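Home | Visits | Reviews | Archive | Contact
Print this page | E-mail this page

An afternoon at the Gretton storage open day

I went to the Gretton open day on Sunday expecting to be sold a basket, and I was not wrong. The flyer promised "a new way to live with your desk." What I got was a hall full of tables, a lot of wire mesh and a cup of weak coffee.

Parking is free, but you walk the length of the building to get in. The woman at the door told us that 577 people had signed up. I would like to see that list. By two o'clock there were more staff than visitors in the first room, and they all wanted to talk about clutter.

The big name this year is Zomivar, a line of desks and organizers. The talk lasted 30 minutes. According to the speaker, a person with a basket on the desk saves 115 hours a year looking for things. I asked how they measured it and was told there was a study. I asked for the study and was given a pen.

The goods themselves are fine. A wire basket is a wire basket. The mesh ones are stiff enough, but small pens can poke through the squares, and I doubt anyone will dust all those little corners. Little feet are a good idea if they stay on. I could not find out if they are glued or pushed in.

As for the tables, I have no quarrel with a pale wood-grain top. I do wonder why every desk must have a hole in it now. If your outlet is on the other side, you own a desk with a hole. Ondrejka, two stands down, will sell you a plain top, though you wait six weeks for it and delivery to Nelldale is extra.

I left at four with the pen and no basket. The price list is supposed to go up on their site in August.
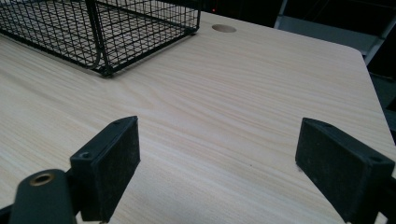 Comments

Darlene: I've had one of these mesh baskets on my desk for three years and it is still the place where mail goes to die. Never saved me an hour.

wes_k: Did they say if the hole caps are sold separately? I lost mine the first week.

Nelldale reader: Delivery from Ondrejka took nine weeks for us. Nice table though.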